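Ultis Tidy Table – data card

Last touched Apr 24, 2019, by me (Heike Weidemann, Skamcombe)

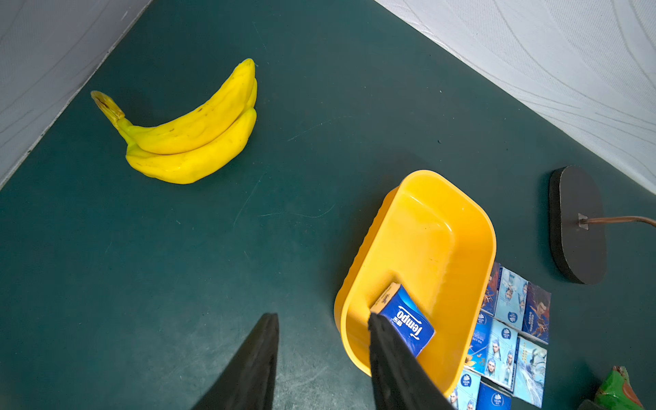
Wrist camera view. Tempo pack in the yellow basket, Vinda packs and bananas out on the table.

So, can a robot arm tidy a table yet? Sort of! This set is my attempt at a better answer than that. It holds 2,206 episodes of one arm putting everyday stuff into a basket, and I've kept the bad ones in, so please don't go looking for a highlight reel.

What's in it

Each episode is a wrist camera clip plus joint positions, finger opening and a short instruction such as "put the tissues in the basket." Clips last some 14 seconds. The objects are things you'd buy at a corner store – tissue packs, fruit, snacks in crinkly wrappers. I moved them between episodes whenever I remembered to, and in November I remembered a lot less (sorry, look at the layout column before you split anything).

How the chores went

Tissue packs are my favorite test. They're small and soft, and when they lie flat and overlap a bit the arm loves to grab two at once. Bananas go fine if the fingers close across the middle of the bunch, but going for the stem makes the whole thing swing around. Shiny snack bags are still the worst, and I'd call that chore unsolved.

Would I let it clear my kitchen table while I'm out? No way. Would I let it fill a basket while I drink my coffee next to it? Yes, and I do!

Labels

Every episode has a score from 0 to 3. A 3 means the item got into the basket and stayed there, a 2 means it got there after a regrasp, and anything lower needed my help or flopped. I scored them all myself, so expect my moods in there.

Known problems

The Teuber logger dropped joint readings in a few early episodes, and those carry the flag gap_joints. Printed wrappers confuse the Vanport baseline, which likes to split one pack into several objects. My fix for that is in the tools folder, half finished. If you get it working, send me a patch and I'll merge it.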